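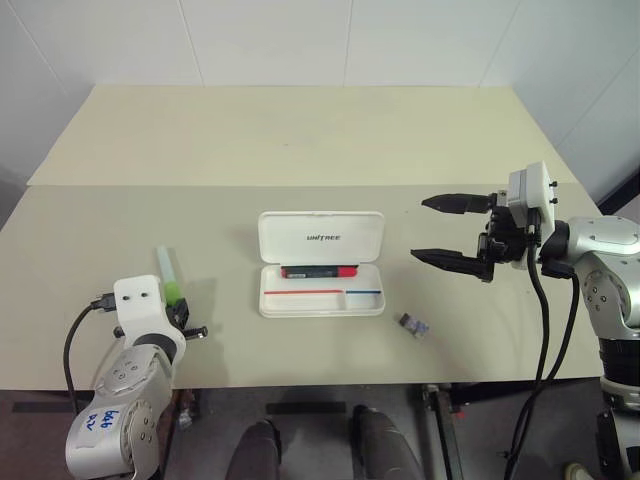 Marin Babić has asked that the marker cases be kept closed between uses, and is of the view that a marker left in an open case tends to wander off to another bench. The request is noted and will be raised with Nasrin Hashemi before the labelling procedure is revised.

Notebook entry, 2 May 2022
Bench 3, stationery and labelling supplies

The white hinged case is to be the standard case for this bench. It replaces the tray used through April, which had no lid and was shared with the Veltasside bench. The tray will go back to Stores.

The moulded dividers are adequate for our purposes. The red-capped marker is assigned to the wide compartment and should lie lengthwise, so that the lid closes without pressure on the cap. Short items go in the narrow side. Items with green caps are to be checked before they are put away - they are easily confused at a glance, and a sample tube does not belong with stationery.
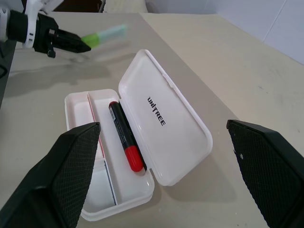 Case open at the bench, red-capped marker in the wider compartment.

Marcelle Langlois prefers that the lid be laid fully back while the case is being filled. Zinash Tsegaye would leave it upright to save bench space. Either is acceptable for the present.

Outstanding:
- Confirm colour code for rejected samples (red at present, 39 labels written to date).
- Order spare markers through Ó Dálaigh.
- Add the case to the end-of-day bench check, item 22.

Recent entries
Label stock and adhesive, Bench 2
Sestetix sample racks: storage and cleaning
Return of borrowed trays, April
Plulteo cabinet keys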